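Right, I promised a few of you the full story of the pinch, so here goes. Thread. Get a tea.

For anyone new: I spend my working days with a pair of hand-held grippers, one in each hand, tidying other people's rooms so that the recordings can teach a robot arm to do it later. I squeeze, the jaws close, the camera on top watches. That's the job. I like it a lot more than it sounds.

Our outfit is based in Vorkstead but most of the homes we borrow are over in Zarnutville, so there's a van, and a lot of sandwiches eaten in the van.

The fault first showed up in July. I had a run of picking small stuff off a table and dropping it in a basket, wrappers and little boxes mostly, and the left gripper started closing late. You'd squeeze, nothing, and then it would go. Half a second maybe. Long enough to notice, short enough to think it was you.

I thought it was me. I'd been at it since breakfast and my hands were tired. I wrote "left a bit lazy" on the sheet and carried on. I would like that on the record as my first mistake.

Second mistake: I got used to it. You do! You start squeezing early to make up for the lag and within a day your hand has learned the wrong timing and it feels perfectly normal.

Fabian Lehner, who looks after the kit, asked me at the end of that week how the left one was doing and I said "fine, you just have to know it". He pulled a face. He was right to pull a face.

Then came the pinch. I was between takes, trigger released, jaws open, and there was a bit of foil stuck on the pad. I reached in with two fingers of my other hand to peel it off. And the left gripper finished a squeeze I'd given it before I let go.

It isn't a strong grip — it's meant for crisp packets. But the pads aren't what got me. It was the side bars, where they fold in towards each other as the jaws shut. They took the skin off the side of my finger, and I said a word that is now in the recording for ever.

No stitches, before anyone asks. Plaster, cold tap, biscuit. I've had worse from a garden gate.

What bothered me more was what Fabian found when he opened it up. The return spring was tired and the trigger cable had frayed inside its sleeve, so it was sticking on the way in and sticking on the way out. Sometimes it let go when you asked. Sometimes it held on to the squeeze and let it through afterwards, when you'd stopped thinking about it.

So every "lazy" close I'd been putting up with was the same fault as the one that bit me. It had been telling us for days.

A few people have asked what the setup looks like from my side of things, so have a bedroom table job: 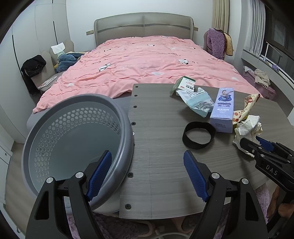

Jaws open, basket waiting, table still to do.

The gap between those bars is where my finger went. On a different day and a different table, but the same sort of gap. With the jaws wide it looks like the most harmless space in the world, and your eye goes to the blue pads anyway.

Also worth a look is how close everything is. There's another gripper reaching in from the right, with a hand behind it. On a small table you get two sets of jaws going after the same pile of wrappers, and if one of them closes when it isn't supposed to, the nearest thing to it could easily be someone's knuckles.

We'd never really talked about that. All our safety chat had been about the big arm back at the workshop, the one with a fence round it and a red button and a laminated sheet. Nobody puts a fence round a thing you carry in your hand.

The second problem was the data. Fabian went back through that stretch of work and found 1014 clips made with the left gripper after my first "lazy" note. He and Ctibor Michalík sat down and watched the lot, poor things, comparing the squeeze signal with what the jaws did.

412 of them had the lag badly enough to be no use. Binned. That's a lot of other people's crisp packets.

The reason it matters: the robot learns from the timing as well as the movement. Show it hundreds of examples where the hand says "close" and the jaws wait, and it'll learn to say "close" too early. Ctibor had already trained a trial version on some of that batch and couldn't work out why it kept snapping shut in front of things and shoving them off the table.

He'd spent ages blaming the lighting. He was very gracious about it. I bought him lunch.

So, what we've changed. Nothing clever.

Every gripper gets opened and closed 14 times before the first take, empty, with someone else watching the jaws while you do the squeezing. The someone else is the important bit. You can't feel a lag you've got used to, but a person standing next to you spots it straight away.

Anything stuck on the pads comes off with a wooden coffee stirrer. No fingers. I carry a bundle of them in my coat like a very dull magician.

If you write anything at all about how a gripper feels — lazy, sticky, funny, "you just have to know it" — it goes in the red tub and you take a spare. No arguing, no finishing the room first. We lost a fair few half-days to this at the start and I grumbled about every one of them.

When two of us are on one table we say "mine" before reaching in. Sounds silly. Feels silly. I've started doing it at home with the biscuit tin.

And the cables get swapped on a schedule now instead of when they snap. Brabec, who make ours, sent a thicker sleeve to try. I've had it on the left one for a bit and it's stiffer to squeeze, so my forearm complains by teatime, but it lets go when I let go. I'll take the forearm.

We did check the rest of the kit as well. 49 grippers in the cupboard, and Fabian found the beginnings of the same fraying on a handful more, all older ones, all on the side where the cable bends round the handle. None of them had been reported. I'd used at least one of those myself and thought it was lovely.

Somebody in the replies asked whether I was cross with the company. Not really. I was the one who had it in my hand, and I'd noticed, and I wrote it down in the vaguest way possible and carried on. The form had a box for "fault" and I didn't tick it, I scribbled next to it. There's a bigger box now.

And someone else asked if it's put me off. No! I was back out the next morning with a plaster on. It's a nice job. You get to see how everyone else keeps their duvet covers.

If you use anything similar, Skaltier rigs or home-made ones or whatever, go and have a feel of the trigger cable right where it goes into the handle. Bend it a bit. If it crunches, swap it.

Finger's healed, by the way. Small shiny mark, very unimpressive. Ctibor says the new batch is training now and so far it's waiting till it gets to the crisp packet before it grabs. Will post when there's more.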